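Home | News | Courses | Members | Contact

Last updated: October 3, 2019

Looking after your back and shoulders in the darker months

When the evenings become short, many of us at the Nureo Movement Club walk less and sit more. Every year it is the same story: in November the stiff necks arrive. We would like to share some simple habits before this happens.

The most useful one costs nothing. Stand up from your chair every hour and let your arms hang for a moment. Then roll the shoulders slowly backwards, without force. If you work at a screen, put the screen a little higher than you think is needed. Most members who changed this told us that they felt the difference within 2 weeks.

For the upper back, a foam roller is a good friend, but please buy one of medium hardness. The very hard ones are made for athletes and they can leave bruises. Lie down slowly, support your head with both hands and breathe out while you roll. Never roll the lower back or the neck directly. If something hurts sharply, you should stop and ask your doctor.
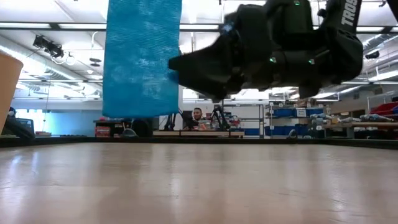

Blue, with a fuzzy, foam-like or knitted surface.

Our beginners' course starts again in the Ullmont hall. It has 3 evenings and the price is the same as last year. Mats are there, but bring a warm pullover, as the hall is slow to heat. Members from Echeverri can share a car; please write your name on the list near the door.

We are also asked often about walking. A daily number of steps is not so important for us. It is better to go out for 300 metres in bad weather than to wait for a beautiful day and then walk too far. The flat path along the river in Bavska is good for this, and it has benches.

One more request: please wipe the shared rollers with a damp cloth after the class and leave them on their side to dry. They should not stand near the radiator.

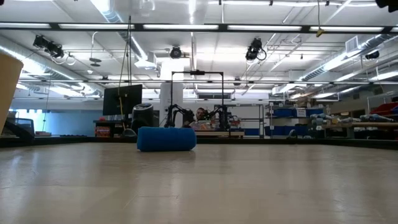

Course places and payment

Please register by e-mail or at the hall. You can pay on the first evening, in cash or by card.

© Nureo Movement Club | Contact us | Back to top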